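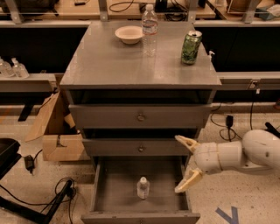
A robot arm with its gripper open beside the bottom drawer of a gray cabinet. A small bottle stands in the drawer.

Robot teaching by demonstration

Robot teaching by demonstration is a group of methods in which a person shows a task to a robot and the robot's program is made from the recorded movements. The person does not write each position by hand. Two forms are common: teaching by hand, where the person holds the arm and moves it, and teaching by remote control, where the person moves a second device and the arm follows.

Teaching by hand

In this form, also called kinesthetic teaching, the motors of the arm are set to a soft mode, so that it carries its own weight but gives little resistance. The teacher takes the arm near the wrist and leads it through the task. The joint angles are saved many times per second. The method is cheap and easy to learn. Its weak side is that the body of the teacher often stands in front of the cameras, and that small movements of the fingers are difficult to show while both hands push the arm.

Teaching by remote control

Here the teacher stands or sits away from the arm and uses a controller, a glove or a smaller copy of the arm, called the leader. The cameras see the work without a person in it. The teacher, however, does not always feel the contact. A drawer that sticks, for instance, is felt late, and beginners pull too hard — some systems send a part of the force back to the hand for this reason.

Drawer tasks

Cabinets with drawers are often used in this field. A drawer moves only along one line, and the gripper must stay on this line while it holds the knob. Taking an object out of an open drawer adds a second difficulty, as the fingers must go down between the walls without touching them. Objects on top of the cabinet, such as a bowl, a can or a water bottle, can serve for other tasks or stay there as things to be avoided.

The Jaltum collection, recorded in Jultunport by a group under Golnar Hashemi, has 142 demonstrations with drawers. Of these, 77 were made by remote control and the others by hand. Sarmīte Kivi later removed 31 of them, mostly those in which the teacher stopped for a long time before the grasp. Such pauses are a known problem: a robot trained on them can also stop at the same place and not continue.

Quality of demonstrations

Teachers differ in speed and in habits. Danilo Dalisay advised that one teacher should keep the same order of steps during a whole session, and that the start position of the objects should be changed between recordings.

See also: Force feedback; Gripper; Leader arm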